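Nirnel hand back in service at Codville

The Nirnel hand is working again after its service in May and the longer check that followed. Lindiwe Swanepoel did most of the set-up, starting in simulation with the shelf and bottle task.

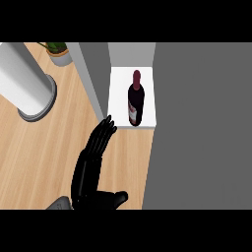 The fault was in the reach. The arm had been coming up short or a little to the left on high shelves, and we had blamed the finger joints. Lindiwe ran 100 simulated reaches with the old settings and got the same error every time, so the joints were fine. The wrist offset had been typed in wrongly when the hand was refitted. She corrected it, ran 2,000 more and then copied the new values to the real machine.

The hand had 3,556 hours on it when it was opened up. Two tendons were changed and the thumb bearing was cleaned and greased. Pillay supplied the tendons, and we have one spare set left in the drawer under the bench.

If you book the cell, please load the settings file called Redelora and leave the older one alone. Run the homing routine before the first reach of the day, with the arm clear of the shelf. Write any odd noise or stiff finger in the log, even if it goes away.

The next grease check is due after another 689 hours. Lindiwe will put the date on the board.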